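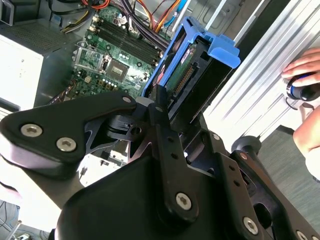

Speaker notes – "Do you need the vendor's driver app?"
Wultstead library, 2025-06-10

Slide 1
Say hello, thank Rosine for the room. Ask who has installed a printer or scanner in the past year. Ask who read the licence screen. Wait for the laugh, move on.

Slide 2 – What the box tells you
Setup card says go to the website, download the full package, make an account. I tried it with the Curnell scanner at work. The package put 7 programs on the laptop. One of them scans.
Don't get stuck on the colour calibration thing. Killian will ask. Tell him after.

Slide 3 – What the computer already has
Most newer printers will print with what's built in. Plug in, wait, print a test page. I'm not claiming it always works. Older multifunction units can lose the scan button, and ink levels may not show up. Do you care? Some offices do.

Slide 4 – Driver updater programs
Be blunt here. Rester says it found 133 outdated drivers on Zohreh's machine. Outdated according to whom? It wouldn't list them until she paid. She ran it again 2 days later and got a different total, with nothing changed in between.
If somebody says theirs fixed a problem, ask what the problem was and what else they did that day. Restarting counts.

Slide 5 – Search results
The first result for a model number is often not the maker. Look at the address before you click download. A phone number on the page in big type is a bad sign. Monique's story if there's time (she said okay, leave out the amount).

Slide 6 – When I would install the full package
Label printers. Wide format. Anything where the office tracks jobs by user. Even then, choose custom install and untick the extras – Gil, the "helper" that sits by the clock, can go.

Questions
Yannick has the spare cable and the sign-up sheet. If asked about fax, say I don't know.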